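Quieter Home Recordings: Household Tips

Updated August 17, 2020
Filed under: Spare Room Studio

Most of the noise on a homemade recording comes from the room, and a good part of it can be dealt with before you touch any settings. These are the things we do at our house in Puvthorpe before each episode. We have put out 375 of them, and the early ones have a refrigerator all the way through.

Find the noise first

Set the microphone where you normally would and record two minutes of nothing. Leave the room while it runs. Play it back on headphones with the volume higher than you would use for listening, and write down what you hear. Ours came out as the refrigerator, a wall clock, a ceiling vent and something buzzing that turned out to be a lamp dimmer. Fix the loudest one and record again.

Refrigerators can be switched off for a short session if you keep the door shut. Put your shoes or your wallet on top of it so you can't leave the house without turning it back on. Lucinda set a phone alarm for this once and then silenced the phone for the recording.

Clear your pockets and the table

Coins, loose change trays, bracelets, pens with clickers and anything on a ring should go in another room. A table carries small knocks straight up a desk stand, and a bump that sounds like nothing in the room can be the loudest thing on the track. 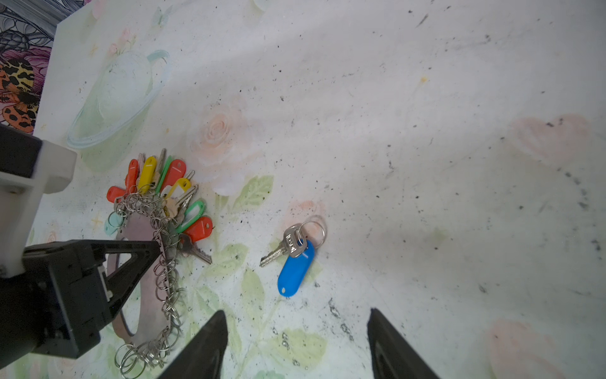
If you can't clear the table, lay a folded bath towel under the microphone stand and a second one where your forearms rest. A mouse pad also works under a small stand. Check that the stand doesn't wobble on the towel before you start, and tape the cable to the table leg with a little slack in it.

Chairs are the other half of this. Tighten the bolts on a wooden chair every couple of months. Felt pads on the feet will stop most of the scraping, and a squeak at the joint can often be cured with candle wax rubbed into it. If none of that helps, stand up to record.

Box in a small microphone

For a microphone that sits on the desk, a box with an open front will cut down some of the echo from behind it. Any sturdy box will do as long as the microphone fits with a hand's width to spare on each side.

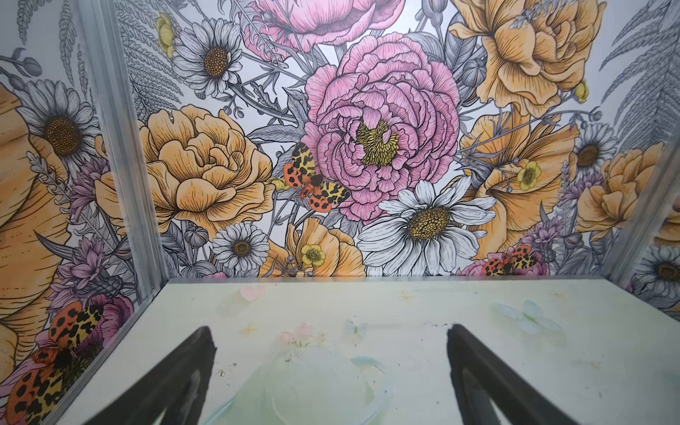

The lining matters more than the box. Use something thick and soft: an old wool blanket, a quilted mattress cover, a couple of bath mats. Thin felt and craft foam sheets do very little for voices. Decoration is up to you. Flowers drawn around the inside walls look cheerful, but bare walls will still bounce your voice back, so put the artwork on the outside and the blanket inside. Line the floor of the box too. A flat, matte panel at the bottom reflects more than you would expect, and a folded hand towel takes care of it.

Glue the lining at the top edge only. You will want to take it down and wash it.

Making noises on purpose

If you record stories or radio plays, keep a drawer of household noisemakers. Work over a folded blanket and hold each item a forearm's length from the microphone. Record a few versions at different speeds and pick one afterward.
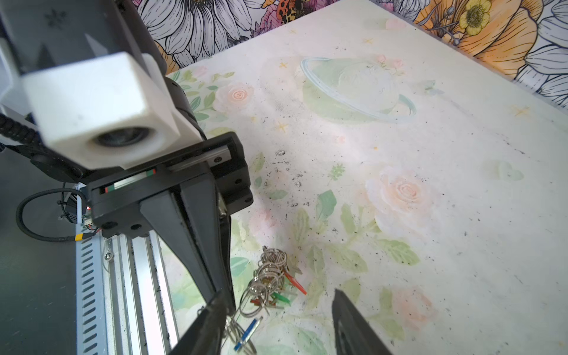
A tangle of metal key rings.

Metal is hard to record well. It is all high, sharp sound, and it will distort before the meter looks worried. Turn the input down lower than you would for speech and try slightly off to one side of the microphone. For footsteps, use a tray of cat litter and a pair of hard shoes worn on your hands. Cornstarch in a leather pouch makes good snow.

Label the files as you go. Priya has a folder with 737 sounds in it and a fair number of them are called "new."

Putting things away

Coil cables loosely, in loops the size of a dinner plate, and hang them on a hook. Don't wrap them around your elbow. Wipe the foam windscreen cover with a damp cloth, or wash it in lukewarm water with a drop of dish soap, and let it dry overnight before it goes back on. Keep the microphone in a closed drawer or under a clean sock.
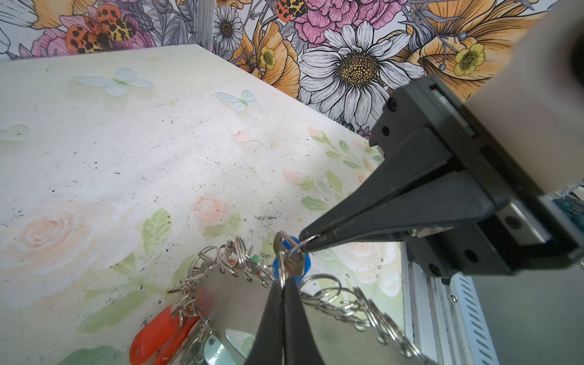 Onyekachi Adeleke writes that a closet full of winter coats beat every box and blanket tried so far, and that 14 minutes is the longest anyone can stand in there in summer with the door shut. Fitriani Mangundap asks whether a heavy curtain over the window is worth the money. It is if you live on a busy street. Hang it a few inches off the glass and let it reach the floor.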